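Storing Dry Goods in Glass Jars: Filling, Labeling and Rotation

Updated 13th January

Dry goods such as tea, ground coffee, spices and dried herbs lose flavor through exposure to air, light, heat and moisture. Glass does not absorb odors and can be washed at high temperature, so one set of jars can serve for many years. The procedure below assumes a jar with a capacity of 500 ml and a lid with a removable seal.

Preparing the jar

1. Remove the seal from the lid. Wash the jar, lid and seal separately in hot water with a small amount of dish soap.

2. Rinse until no soap remains and stand the jar upside down on a rack overnight. Moisture trapped under the seal is the usual cause of clumping.

3. Refit the seal. Check that it sits flat all the way round. Replace any seal that has cracked or hardened. 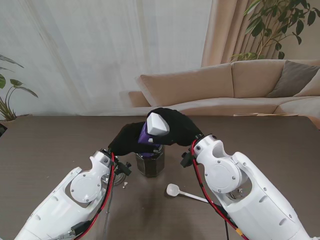 Purple bottle with a white cap, held over the glass jar.

Filling

4. Weigh the contents before filling. A 500 ml jar holds around 200 g of medium-ground coffee. Leaf tea takes up more space for the same weight.

5. Fill to 3 cm below the rim. Tap the base lightly on a folded cloth to settle the contents, then top up if needed.

6. Use a dry scoop only. If the scoop is kept in the jar, the lid must still close without pressing on the handle.

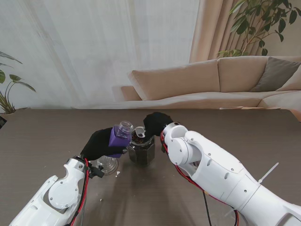 Labeling

Write the contents and the month of filling on the label, for example "Coffee, May". Place it on a flat side of the jar – labels lift quickly on curved glass. Plosimel labels peel off cleanly in warm water. Toncombe labels hold better in a humid kitchen but leave residue.

Rotation

Do not pour new stock over old. Empty the jar, wipe it out, add the new stock and return the older material on top. Keep filled jars in a closed cupboard at least 5 cm from any wall that backs onto an oven.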